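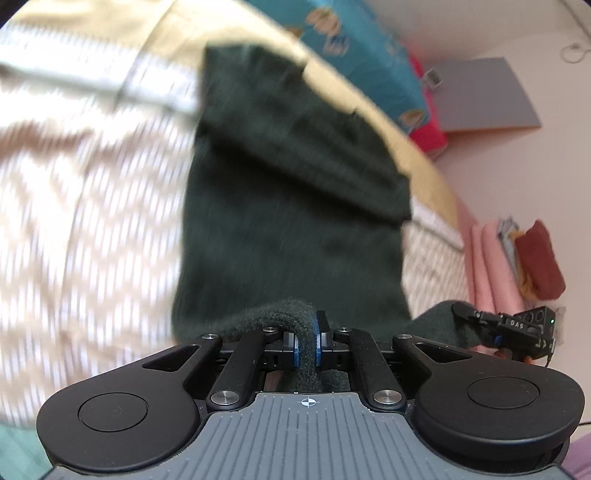 Jadstead, Tuesday, August 20, 2019

When a brand calls Orla Mulcahy, it has very often already chosen the color of the billboard. "They tell me the slogan, they tell me the budget, and then they ask if I can find older people who like it," she says. "I answer that I would prefer to begin with the older people."

Mulcahy runs Madigan, a small agency that advises advertisers on how they speak to customers over 60. She started it with one colleague, the planner Peadar Nic Aodha, after both had left a larger company. They still share two desks on the upper floor of a former bank, and during our conversation the telephone rang often enough that Nic Aodha at last took it into the corridor.

I asked her first what is wrong with the advertising that older people see now. She thought for some time.

"It is mostly a cruise, or a pill, or a grandchild," she said. "I have nothing against grandchildren. But a woman of 67 buys also paint, and shoes, and a phone contract. In the paint advertisement she does not exist."

Last November the agency made a study for Clevik, a maker of kitchen goods that wanted to renew its image. Madigan spoke with 101 customers in their own homes, each visit lasting a whole afternoon. Mulcahy is aware that larger studies are cheaper per person. Clevik had an earlier online survey with 800 answers, and she read all of it before the visits began.

"The survey said that they wanted products that are easy to use. Of course. Who wants difficult products?" she says. "In the kitchens we heard something else. They were angry about the word 'easy' on the package. One man had put a sticker over it."

The company removed the word. It also gave up a television spot in which an actor with gray hair was surprised by a can opener. Mulcahy will not say what the spot had cost, only that the meeting was long.

Nic Aodha, who had returned by then, believes that the problem begins inside the agencies. "Look at who is in the room," he says. "At my last job I was 35 and they called me the old man. It was a joke, but after 35 people really did leave. So who was going to say that the script is insulting?"

He does not want that every campaign should have a quota for age. He would be content if the people who write the brief had sold something, at least once, face to face to a person older than their parents.

Not all clients stay. Mastance, a clothing chain, ended its contract with Madigan in the spring after a disagreement about models. The chain wished to use one older model in one campaign and to send a press release about it. Mulcahy advised against the press release.

"If you must announce it, then it is not yet normal for you," she says. "I told them to use her for two years and to keep quiet. They said that quiet has no value for the board." She shrugs. "I understand this. They have their targets — I have mine also."

Does she regret the loss? The money, yes. The agency delayed hiring a third person, and the rent did not become smaller. But she mentions that the model was later booked by another client, for a bicycle advertisement, where the text says nothing of her age.

Before I left I asked what she would tell a brand manager with only a small budget. She advised to spend one day in the shop, near the counter, and to write down what the customers ask. Nic Aodha added that the manager should leave the telephone in the car.

The agency's next study is on banking. The visits start in the autumn, and Mulcahy is still looking for participants in Jadstead who have never used a banking app and do not intend to.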